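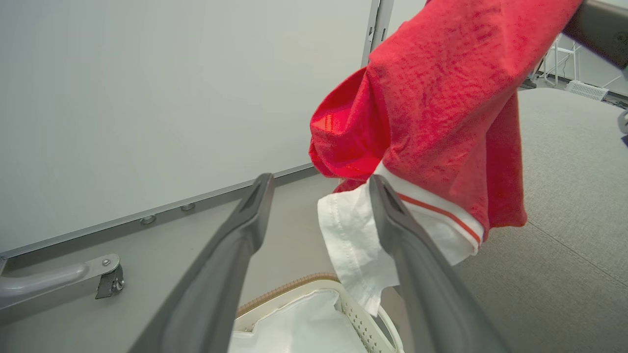 Tekambridge Erneo Distortion Pedal

Type: high-gain distortion for guitar or bass
Controls: Gain, Level, Low, High, two-way Scoop switch
Power: 9V adapter only, not included
Price: $300
Availability: back in stock in December

The Erneo is sold as "the frozen north in a box." We stock it, and we have read the leaflet that comes with it. The leaflet says the circuit was voiced after long study of early black metal demos. Most of those demos, as far as we know, were made with whatever cheap amp was in the house, so it's hard to say what there was to study for 300 dollars.

Still, people ask for it every week. Our bench notes are below, and you can make up your own mind.
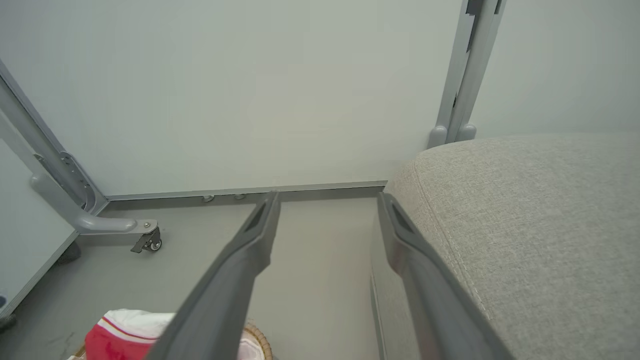
Pauline Nuttall

I ran the Erneo for two evenings into a small combo and then into the big cabinet at the rehearsal rooms. With Gain below noon it's a decent, dry distortion. Fast tremolo picking stays clear on the top strings, and chords hold together better than I thought they would. Past noon it gets loud and fizzy, and most of what you add is hiss.

The maker claims the noise floor is "studio silent." It wasn't in my studio. If you play with any gain at all you will want a gate after it, and a gate costs money too.

The Scoop switch is the thing everybody talks about. It takes out the mids. On your own, in a bedroom, that sounds huge. With a drummer who likes his double kick and a second guitarist using the same pedal, you vanish.

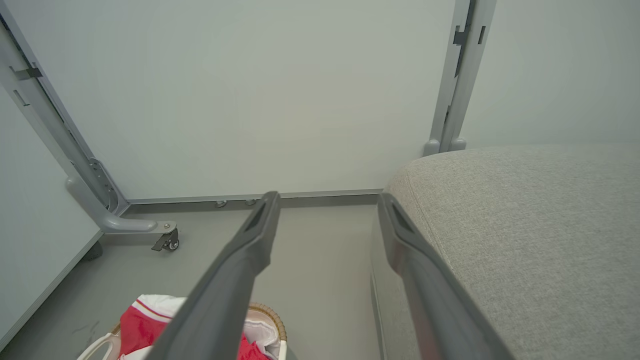 I left it off for the rest of rehearsal and turned the Low knob down a bit, and the bass player stopped complaining.

As for the "hand-matched" parts, I opened up the one I had and could not tell you what had been matched to what. The soldering is tidy. The jacks are bolted to the case, which I like. The knobs are too close together for anyone who uses their feet to change settings between songs, and the paint had started to chip at the corners before I was done with it.

Would I buy one? Used, maybe. The older Flullis pedal does much the same job, has a mid control, and usually turns up for less. It's ugly and the switch clicks. I have played shows with mine for years. 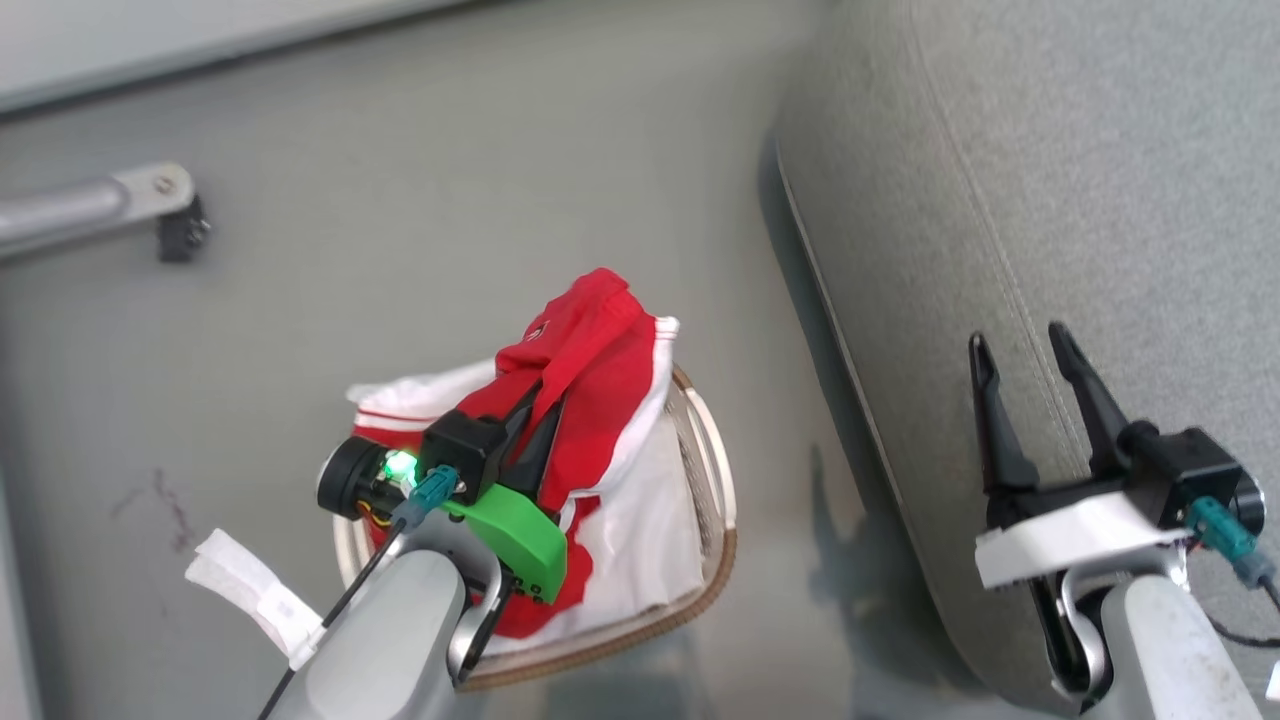

Before You Order

The sound clips on the maker's site have bass and a second guitar mixed in. Ask us for the plain recordings if you want to hear the pedal alone.

The signed Naylor edition has a different paint job and the same circuit. We don't carry it.

Returns are accepted with the original carton. Pedals with hook tape stuck to the base can't be taken back as new.

Contact the shop | Copyright, all rights reserved | Back to top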